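4.2 Montage et prise des gobelets translucides

Le bras Jurkley est vissé au bout du plan de travail blanc, côté prise. Pas de châssis séparé : deux serre-joints, une plaque de contreplaqué dessous, terminé. On avait commencé avec un pied à roulettes (abandonné, ça bougeait à chaque arrêt un peu sec). La pince, elle, est montée par nous - doigts noirs à surface texturée, écartement réglé à la main avant chaque série. La caméra est au poignet, petite, fixée avec la vis d'origine et une rondelle en trop. Pas de caméra externe pour cette partie.

Le nœud de commande tourne sur un portable de récupération, avec le pilote Sayegh pour les servos. Latence non mesurée proprement, à reprendre. L'éclairage est celui de l'atelier, plafonniers froids, aucun ajout.

Objets : gobelets en plastique, un bleu-vert et un gris fumé, parois translucides. Choisis exprès. Les objets opaques de la section 4.1 passaient sans histoire, le détecteur de contour suffisait. Avec du translucide on a trois contours possibles pour un même bord, plus l'ombre colorée sur la table, que le détecteur prenait volontiers pour un morceau de gobelet. Dans la vue de départ (figure 1), les deux objets sont presque à la même hauteur, le gris fumé un peu plus près et déjà rempli d'un liquide sombre sur la plus grande partie de sa hauteur. Le bleu-vert reste vide.

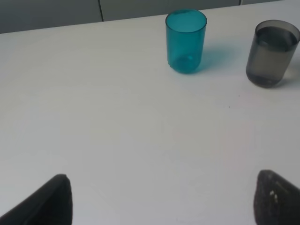
Le jeu d'images fait 3804 vues, prises en deux séances. Annotées à la main - bord supérieur, base, et quand il y a du liquide, la ligne de niveau. 783 ont été écartées : flou, doublons, ou annotation douteuse sur la ligne de base. On a hésité à garder les floues. À refaire avec, peut être.

Séparation apprentissage / test faite par séance et pas par image, sinon deux vues voisines se retrouvent des deux côtés et le score ne veut plus rien dire. Première version du tableau 3 faite avec la mauvaise séparation, corrigée dimanche. Les chiffres de la préversion ne sont donc pas à citer.

Approche en deux temps. D'abord translation au dessus de la table, pince ouverte, vitesse basse, jusqu'à ce que l'objet occupe la zone centrale. Ensuite descente avec correction latérale. Le temps maximum par tentative est fixé à 900 itérations de la boucle, au-delà on arrête et on compte un échec. Choix arbitraire, repris d'un essai plus ancien, jamais réoptimisé.

Le point délicat c'est la fin. De loin, le liquide aide : il donne une masse sombre, bien nette, et le centre de cette masse tombe assez près de l'axe du gobelet. De près, c'est l'inverse. La masse occupe le centre de la vue, son bord supérieur devient irrégulier, les parois sont piquetées de petites taches brunes, et le cercle clair visible vers le bas de la zone sombre attire le détecteur (figure 2). Il le prend pour le bord. Erreur d'échelle immédiate, la pince veut descendre trop. 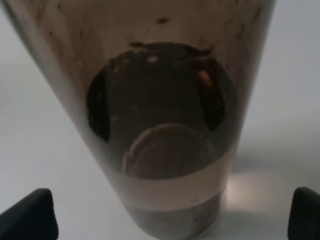

Collectif Nillik | Atelier partagé Akard | janvier

Correction retenue : sous un certain seuil de distance, on ne cherche plus le bord du tout. On suit seulement les deux flancs du gobelet, à gauche et à droite, entre les doigts, et on garde la dernière échelle jugée fiable. Assez grossier. Le flanc gauche, plus incliné dans cette vue, est moins stable que le droit, d'où un poids différent pour chacun (voir annexe B).

La bande claire vers le bas du gobelet pose aussi problème. Contraste fort, donc le gradient y est fort, donc le filtre s'y accroche. Masquage d'une tranche horizontale fixe : marche pour ce gobelet, ne marchera pas pour un autre format. On le note ici et on n'a pas mieux pour l'instant. Même remarque pour la lueur sur la table, à droite - masque large, réglé à l'œil.

Fermeture : couple limité côté servo, seuil bas. Les gobelets sont souples et un serrage trop franc fait remonter le liquide. La sécurité est logicielle, plus un bouton d'arrêt à portée de main sur le bord du plan. Pas de bac de rétention sous le bras, ce serait a ajouter avant toute reproduction du montage. L'électronique est de l'autre côté, surélevée sur deux cales.

Non traité dans cette section : gobelets empilés, liquides clairs, éclairage rasant. Le cas du gobelet vide est repris en 4.3 avec les mêmes réglages de pince.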